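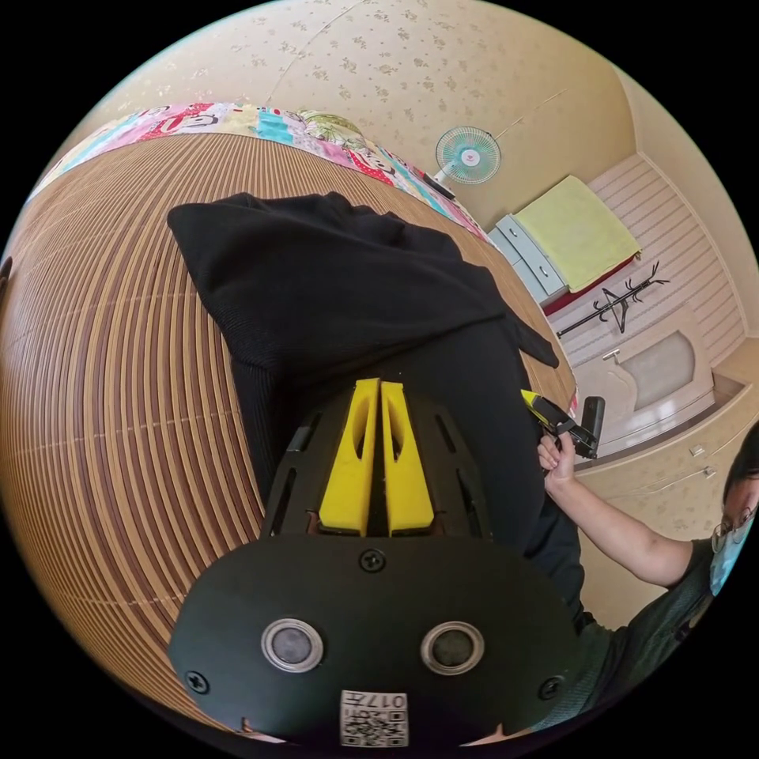
Black hand-held gripper with two yellow fingers

Garment folding

Garment folding is the practice of laying clothing in layers so that it takes up less space and keeps its shape in storage, transport or display. It is one of the common tasks of household laundry work, coming after washing, drying and, where it is done, ironing. Folding is also carried out on a commercial scale by laundries, hotels, hospitals and clothing stores.

The term is normally limited to clothes. The folding of sheets, towels and table linen follows many of the same rules but is usually treated separately, as these articles are flat and have straight edges.

Contents
1 General method
2 Effect of fabric
3 Work surfaces
4 Named folds
5 Commercial folding
6 Storage
7 See also

General method

Most folds begin with the garment spread flat and smoothed by hand. The sides are brought toward the center to form a long strip of even width, and the strip is then doubled or folded in thirds from the hem toward the collar. Sleeves are laid back along the strip before it is shortened. Trousers are placed with one leg on top of the other, and the seat, which projects beyond the line of the legs, is turned in so that the result is a rectangle.

The width of the finished piece is set by the first two folds and cannot easily be changed afterward. Household guides therefore advise choosing the width of the shelf or drawer before starting. Buttons and zippers are closed first on shirts, jackets and cardigans, while pockets are emptied and pressed flat. 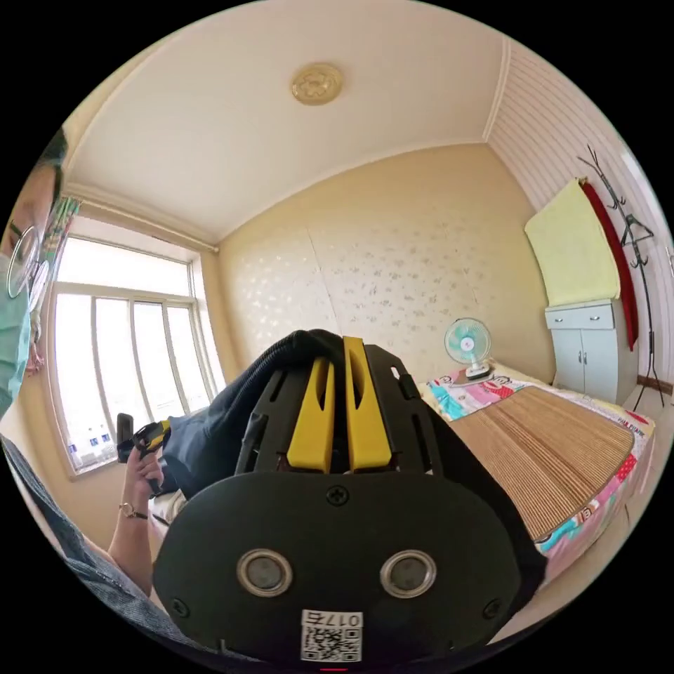 Small items are handled differently. Socks may be paired and laid flat, rolled together, or joined by turning one cuff over the other. The last of these keeps the pair together but stretches the elastic over time. Underwear is most often folded in thirds and tucked into its own waistband. Scarves are folded lengthwise and then rolled.

Effect of fabric

Cotton and linen hold a crease well and can be folded sharply, but the same quality means that lines left by poor folding remain visible when the garment is worn. Wool recovers from light creasing if it is allowed to hang. Heavy knitwear is generally folded and kept on a shelf, as its own weight can pull the shoulders out of shape on a hanger. Silk and smooth synthetic fabrics slide against themselves and may be folded around a sheet of tissue paper.

Dark fabrics show lint and dust more readily than light ones. They are often folded inside out, with the outer face protected, when they are to be stored for a full season. Clothing must be completely dry before it is put away, because moisture held between layers encourages mildew.

Work surfaces

Folding requires a flat area at least as wide as the garment with its sleeves extended. Purpose-built folding tables are found in laundry rooms and shops. In homes the work is more often done on a dining table, an ironing board or a bed.

Surface height affects comfort. A table at waist level allows the worker to stand upright, while a bed or low bench requires bending. Texture also matters. A smooth tabletop lets fabric glide into place but offers little grip, and a quilted or woven cover holds the cloth still while the edges are lined up.

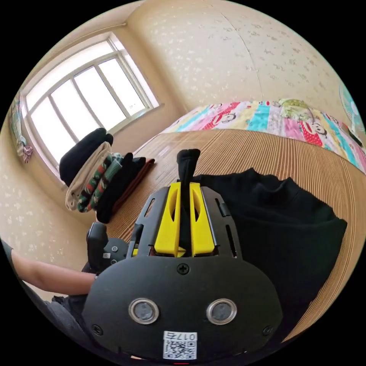 Folding boards are hinged panels that turn the sides and lower half of a garment in a fixed order. They produce pieces of identical size and are used mainly for shirts. Their chief limit is that a board made for adult sizes is too wide for the clothing of small children.

Named folds

A number of folds are known by the name of the town or firm with which they are associated.

Hurkoscombe fold. A shirt fold in which both sleeves are crossed behind the back before the sides are turned in. It leaves the front free of lines and is preferred for display.

Dravier fold. A compact fold in thirds, ending with a piece that can stand on its edge in a drawer. The Dravier clothing stores taught it to their counter staff in a course of 7 lessons.

Gralen roll. A travel method in which the hem is turned up to form a pocket and the rolled garment is tucked into it. It saves space in a bag but can leave curved creases in heavier cloth.

Commercial folding

Commercial laundries separate folding from washing and finishing, and assign it to its own tables. The Kjærgaard laundry, which served hotels and hospitals, recorded an output of 900 folded pieces per shift from a team working at long benches. Finished stacks were limited to 20 pieces to keep the lower garments from being crushed. An inventory taken at the same laundry in January listed 2,097 staff uniforms in circulation.

Shops follow a stricter standard of appearance. Edges in a stack are aligned with the front of the shelf, colors are grouped, and size labels are placed where customers can read them.

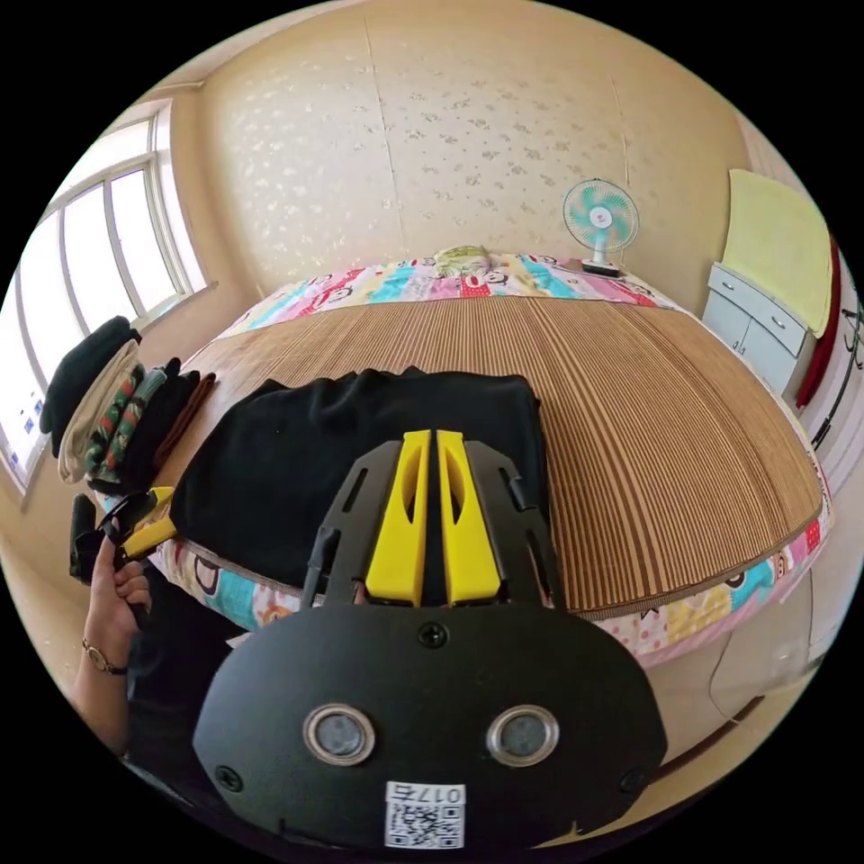 Stock that has been opened by customers is refolded during quiet periods and again at closing. Many stores keep a sample piece behind the counter as a guide to the correct width.

Storage

Folded garments may be stacked or filed upright. Stacking suits open shelves and bulky items, although removing a piece from the bottom disturbs those above it. Upright filing makes every piece visible from the top of a drawer and works best when the drawer is nearly full. Garments kept for long periods are unfolded at intervals and refolded along new lines, which prevents wear at the creases.

See also
Clothes hanger
Ironing
Laundry
Linen closet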